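Workshop notebook – October, bench 2, Garside room

Tabletop is in and I'm so pleased with it!
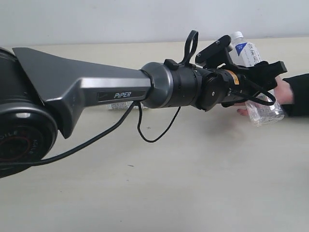

The beige top, with the PiPER arm reaching over it.

We went back and forth on the color all summer (Beryl wanted dark gray, Mateja wanted anything but white) and the pale beige wins hands down. Small screws show up on it right away, and I can read my own pencil marks without tipping my head to dodge the glare. It makes the whole corner feel bigger too.

Leveling took 30 minutes with Kieran on the far side calling out the bubble. The back left foot needed two turns, then one turn back, then we left it alone. Floor dips there, same as under the old bench.

Edges got a light sand before lunch – lovely smooth feel now, run your hand along the front when you come in. Wipe with a damp cloth only, please, no solvent until Hazel has tried it on the offcut. Offcut is on the shelf marked 472, next to the Cloruto clamps.

Still to do:
corner brackets, right side
felt pads for the stools
ask Mingxuan if the Jullthorpe lamp can move over here, the light would be great on this surface

Pencil grid goes on tomorrow morning, Mateja is bringing the long rule.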